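Plirnora soft pouch, black – my review after a couple of months

I have a weakness for small bags, as anyone who has opened my hall closet will tell you, so please take what follows as coming from somebody who did not strictly need another one. My old zip case finally gave out in the spring, with the lining hanging down like a tongue, and my friend Nantana had been telling me for ages to try the Plirnora. I ordered the plain black at the beginning of May and paid for it with my own money, in case you were wondering!

What it's like to live with

It goes inside my bigger bag and holds the things that would otherwise sink to the bottom: lip balm, a tape measure, my reading glasses, tissues, and a folded shopping list I will almost certainly forget to look at. I can also get a short umbrella handle in there if I'm stubborn, but then it won't close, so I've stopped trying.

The feel of it is what won me over. I was expecting something stiff and squeaky, and it's lovely and supple. It falls into soft folds and has just a little shine to it, enough to look dressed up at dinner without looking like a patent shoe. The top is nicely rounded, and I like the narrow seam along the edge, which gives the whole thing a bit of a finish. My sister prefers her bags with crisp corners and thinks mine looks sleepy. I think it looks comfortable, and we have agreed to leave it there.
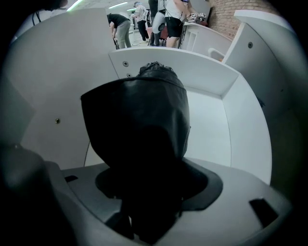

Things I'd change

The inside is as black as the outside, and finding a black pen in there on a winter evening is a test of character. A pale lining would fix it. I'd also love a small loop on the side for a key ring – I clip my keys to the big bag instead, and then of course I go looking for them in the pouch first.

Because it's so soft, it won't stand up unless you fill it. Half empty, it just slumps over on the dresser. That doesn't trouble me much, but if you want something that sits upright next to the sink, buy a boxier one.

Cleaning and price

I wipe it with a barely damp cloth and let it dry away from the radiator. Hand cream left a dull patch near the top that took me three tries to get off, so do watch out for that if you're a hand cream person like me. It cost 60 dollars with shipping, more than I like to spend on something that lives inside another bag, though I have used it every single day.

Would I buy it again? Yes, and I'm already thinking of one for Hanne's birthday, if they ever bring out that pale lining.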